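Doredex Reads Fine Print
25 Feb 2021

I spent my evenings this week reading home organizing plans, the paid kind, and I have complaints. Thread.

The big one right now is Mallulora. You pay $277 and get a workbook, a set of video lessons and a "personal sorting map." The sales page says you can clear up to 70 percent of your clutter. Percent of what? By weight? By number of things? A drawer of rubber bands and a dining table don't count the same.

I wrote and asked. The reply told me every home is different. Sure. Then where did the 70 come from?

The core of the method is sorting by color. Blue is keep, red is leave, white is decide later. You go through one room at a time and every single object gets a color. The color part takes up a whole chapter. 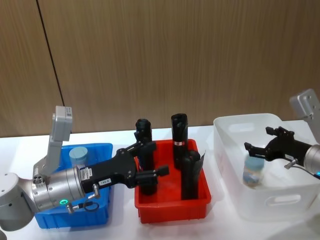

Blue, red, white, left to right.

I have nothing against colors. I just don't see what they add. A grocery bag with KEEP written on it in marker does the same job, and you don't have to look up what red meant after you've been away from it for a few days.

The workbook says color "bypasses the thinking mind." I would like my thinking mind involved when I'm deciding about the tax papers.

Then there's Verkora, the cheaper rival. Same idea, fewer videos, and a timer. You get 2 minutes per shelf and whatever you haven't decided on has to go. I tried it on the hall closet in September and threw out the only key to the bike lock. The bike is still locked. It's a very tidy closet.

To be fair to Verkora, they do say on the checkout page that they aren't responsible for anything you throw away. It's in gray type under the button.

Things I looked for in both plans and couldn't find: what to do when the stuff belongs to someone else in the house. That is most of the fight in most homes I've been in. Both plans have a page called something like "bringing your family along," and both pages say to be patient.

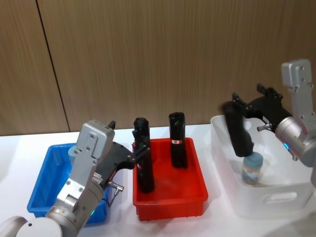
Sorting bins against a wood-grain wall.

Also missing: where it all goes. "Leave" sounds lovely. Leave to where? My local thrift store, Tiêu, stopped taking bags at the door and now wants everything looked over first. They turned away a perfectly good lamp of mine. So the lamp left the living room and moved to the trunk of my car, where it has been for 4 months. By Mallulora's rules I believe that counts as cleared.

A few replies are saying it worked for them. I believe you! I'd still ask how the house looked a year later. The testimonials on the sales page are all from people who just finished. Anyone's kitchen looks good the night they clean it.

Someone asks whether the videos are at least good. The one on paperwork is decent. It tells you to open mail standing up, next to the trash. I've been doing it and the pile by the phone is smaller. I'd have paid a dollar for that tip.

The one on sentimental items is mostly soft music and a close-up of a teacup.
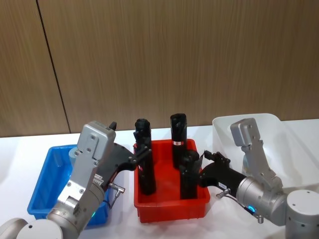

Black cylinders upright in the red one.

Now the upsell. Finish the course and you're offered a "maintenance circle" with a monthly fee. If the method works, why do I need the circle? And if I need the circle, what did I buy the first time? I asked that too. Every home is different.

They also sell matching containers. I keep coming back to this. The first step in owning less is a shopping cart with containers in it. I put mine together out of curiosity and it came to more than the course.
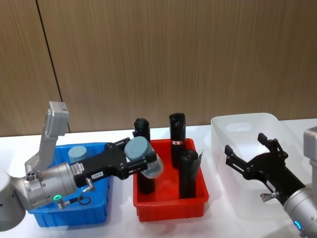

My real quarrel is with "decide later." Both plans warn you to keep that category small, then hand you no rule at all for emptying it. You can see the trouble in the bins in that last picture, with the white one on the right larger than the blue or the red. Give me a maybe bin that's bigger than my keep bin and I promise you I will fill it, put it in the garage and never speak of it again.

What I'd want from a paid plan: say what the 70 percent is measured in. Show me the same homes a year on. Tell me who picks the stuff up. I'd read that one.

Replying to the person who wants to know what I do instead. I get one drawer done while the coffee is brewing, when I remember. It's slow and the basement is still a disgrace.

If you've already paid for Mallulora, check the refund page before you open the second lesson. The guarantee only covers the first one. I missed that.

And if anybody has a way to get a bike lock off without ruining the bike, I'm listening.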